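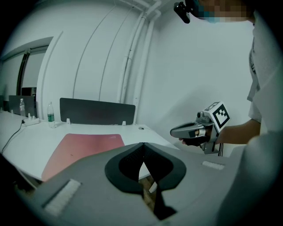
Thursday, late afternoon
Tracker dropouts again, this time on the relative pose between the two grippers. Left-to-right transform jumps when one unit is raised and turned. Zihan wanted to blame the solver but I don't buy it yet. The raised gripper has its big marker on the side of the white block and another on the upper face, and from the other gripper's camera that top one is at a really steep angle. So the detector still returns it, corners are garbage, and we feed it in with the same weight as the good one. Blank wall behind, so not much for the visual odometry to hold on to on that side either.

Changed in nivus-track:
- weight each marker by viewing angle, drop to zero past the cutoff (cutoff is in the config now, was hard coded, sorry)
- if only one marker is left, keep the last good orientation as a prior and check for the flip
- log reprojection error per marker, not per block

Reran the May recording, 131 frames with jumps before the change. Now 3. All 3 are in the fast handover part and look like motion blur, so seperate problem.

Did not touch the fisheye calibration. Jinlong says the corner residuals are bad for the Shen unit and he is probably right, but one thing at a time. If I change both I won't know which one did it.

Time sync: offset between the two streams still drifts by 2 frames over a long take. Tianyou's patch for this is on the branch, not merged - tests fail on the replay node, something about the clock source. Looked for ten minutes and gave up.

Todo
- merge sync patch once replay is fixed (Tianyou)
- recalibrate Shen unit, send me the residual plot (Jinlong)
- jaw width comes out as NaN when marker is lost, planner then reads it as closed!! need a valid flag
- ask Imelda if teh training export drops flagged frames or interpolates

Cutoff value is a guess, sweep it tomorow.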